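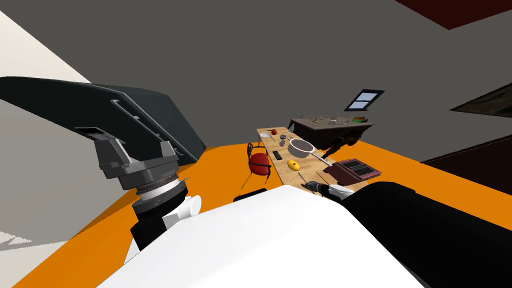 Forum > Druloda > Arms and grippers

Right gripper stops short of the table and faults
Posted Apr 11, 2026 by Yvette Campbell

Two-arm sim, kitchen table task. The right arm reaches the near edge, hangs there, then throws a joint limit fault. It did this on 40 runs out of 542. Perron support says update. I did, and nothing changed. Does the update even touch limits?

grernar_fan
Update again, worked for me.

Skekholm
I doubt it's the version. Check whether your wrist limit is in degrees while the planner reads radians. Mine was, and I lost a week to it. Also log the fault before the reset clears it. And if this is ever going on real hardware, I wouldn't trust a clean sim run until you know why those 40 failed.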